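Textile Folding Technician (part-time, two openings)
Nuveo Garment Handling, Wakismont site
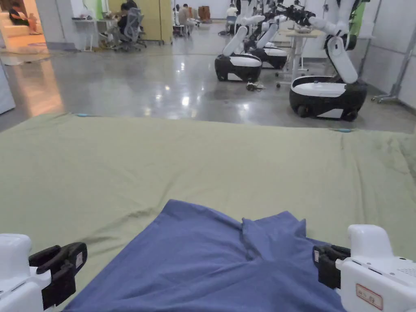
Folding is the main duty of this position. The technician takes garments and flat cloth pieces from a mixed bin, opens them out, folds them to a written standard and stacks them by size. Most of the work is done at floor level on a spread sheet, and applicants should be comfortable with that before reading further. The sage-green sheet is laid over polished concrete with light-blue tape at its far edge, and a piece is dropped on it bunched up, as the blue cloth is, with one flap over another. The technician finds two corners, squares the piece and folds from there.

Reports to: Jarmila Šindelář, floor lead
Hours: 20 per week, morning or afternoon block
Morning block: 7:30 AM to 11:30 AM
Afternoon block: 12:30 PM to 4:30 PM
Start: April
Term: six months, renewable once

Duties

Fold cloth pieces according to the Nuveo fold sheets. There are 145 fold sheets at present, grouped by item type. New technicians begin with towels, pillowcases and plain squares and move to shirts and fitted sheets after the second week.

Keep the floor sheet flat between items. Small wrinkles are acceptable. A lump large enough to shift a fold line is smoothed out by hand before the next piece goes down.

Replace edge tape when it lifts. Tape is kept in the supply cabinet by the west door.

Record each item on the log form: item number, fold sheet number, start time, end time, and one of three result codes (A — to standard, B — refolded once, C — set aside). Comments are optional but should be short. "Slippery lining" is a useful comment. "Difficult" is not.

Return finished stacks to the shelves and crumple the next bin for the following block. Crumpling has its own one-page instruction. Pieces are shaken out, gathered from the middle and dropped from waist height. They are not balled up tight, as this sets creases that last through the next round.

Launder the floor sheets and the test cloths on the posted rotation. The full set is 302 pieces. Missing or torn pieces are reported to Branislav Brabec in stores.

Requirements

Able to kneel, squat or sit on the floor for up to 25 minutes at a time, with breaks between. Knee pads and low stools are supplied.

Able to tell apart close shades of cloth, including navy from black and pale olive from gray, under overhead lighting.

Clear handwriting or steady typing.

Able to follow a written fold sheet exactly, including where a different method would be faster. Suggested changes go to Zdislava Hudec, who revises the fold sheets at the end of each month.

Hands free of rings, bracelets and long nails during the block. Closed shoes are worn in the building. Shoes come off on the sheet; clean socks are required.

Experience in a laundry, hotel linen room, theater wardrobe or clothing store is helpful. It is not required. Paid training takes three days.

Not included in this job

Ironing, mending, stain treatment and customer contact. Applicants looking for sewing work should see the separate listing for the Ospina workroom.

Pay and conditions

Hourly pay is set by grade and is stated in the interview invitation. Training days are paid at the same rate. Two paid breaks of ten minutes fall within each block. Lockers are provided. Parking is on the north side of the building; the Lastville bus stops at the gate, and the last useful bus for the morning block arrives at 7:10 AM.

The floor area is kept cool. Long sleeves are fine if they can be pushed above the wrist.

How to apply

Send a one-page résumé and a short note stating which block you prefer and whether you could cover the other one at short notice. Quote reference 495 in the subject line. Applications go to Boris Machala, hiring desk, Nuveo Garment Handling, Wakismont. Paper applications may be left at the front office in a sealed envelope with the same reference number.

Selected applicants will be asked in for a practical session of 40 minutes. The session covers four items: a bath towel, a pillowcase, a long-sleeved shirt and one large unhemmed cloth. Fold sheets are handed out at the start. Speed is recorded but is not scored at this stage — squareness of the stack and completeness of the log are.

Questions about access to the building or adjustments to the practical session: Čestmír Šimek, room 163.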